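Workshop notebook, basket and bread table
2 July 2026

The new basket is in and I'm delighted with it! I've been grumbling about the old one since the Kollbridge job (too deep, too pale, and it scratched everything it touched), so I've had this one on the white table for most of the morning, turning it round and putting bread next to it and generally enjoying myself.

It's the dark brown one from the Laltico list, synthetic rattan, rectangular with soft corners. I'd half expected it to look like garden furniture. It doesn't at all. The colour is so deep it's nearly black until the light gets on the strands, and then you get a lovely slight shine along the ridges of the braid. The rope edge round the top is the best bit. It feels good in the hand and gives you something proper to hold when you carry it to the table, which the old one never did.

Notes on the weave, for whoever draws up the sheet for Flornbridge. Dense slanting pattern on the outside, much more open further in, where you get rows of tiny gaps. Over a white surface the gaps show as little bright specks. I thought that would look fussy, but I really like it, it stops such a dark thing from looking heavy. The floor is different again, wide flat bands running the long way. Crumbs WILL get down between those bands. I crumbled the heel of a loaf in there to see, and a soft pastry brush got nearly all of it out in one go, then a good shake over the sink for the rest. Don't bang it on the bin, the braid takes the knock.

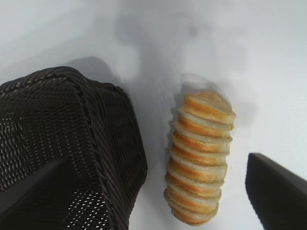
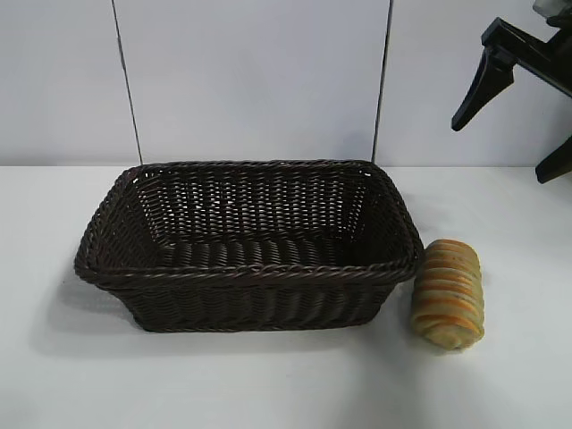
Rolls next. We had the long ones from Corrigan, 11 in the bag, and I wanted to know how they'd sit. Lengthways they're a dream, they follow the shape of the basket and the flared ends leave room for fingers. Crossways they ride up the sides and the top ones want to slide off. So lengthways, two layers, and stop there. I did try a third layer and it looked wonderfully generous for as long as I stood still.

Also tried it with a napkin and without. With the napkin (the plain cream one, folded once) the crust colour really sings against the dark brown, and it solves the crumb problem as well. Without it you get to see the weave, so I'm torn. For the lunch table I'd say napkin in. For the shelf, leave it bare, it's far too handsome to cover up.

Washing: lukewarm water, drop of soap, soft brush, rinsed, upside down on the rack. I gave it 10 minutes and it was still damp under the braid, so leave it longer than you think before bread goes back in. The tea towel was no use, it just catches on the strands.

Weight test was 300 g of rolls, carried one-handed by the rim from the bench to the sink and back. No sagging, no creaking. Will try more once I've got a second bag.

Still to do:
Ask Laltico if there's a round one in the same brown.
Find out if the colour holds on a sunny windowsill, leave one there until August and compare.
Cut a napkin to fit the floor properly, the cream one bunches at the ends.
Eat the rolls before they go hard.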